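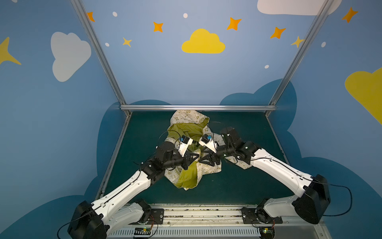

Staff editor, Wearable Machines desk

The Casolano glove is a powered hand brace sold by Skultent for warehouse and rehabilitation use. It weighs 601 grams and pulls the fingers closed with cables. Skultent claims it cuts grip effort by 30 percent, a figure drawn from its own trial of 2 workers at the Geddes depot. No outside group has repeated the test. The claimed battery life of 300 minutes assumes light use, a term the manual leaves undefined. The rival Bultau glove makes similar claims on similarly thin evidence.

Last updated: December

We use cookies. Accept | Settings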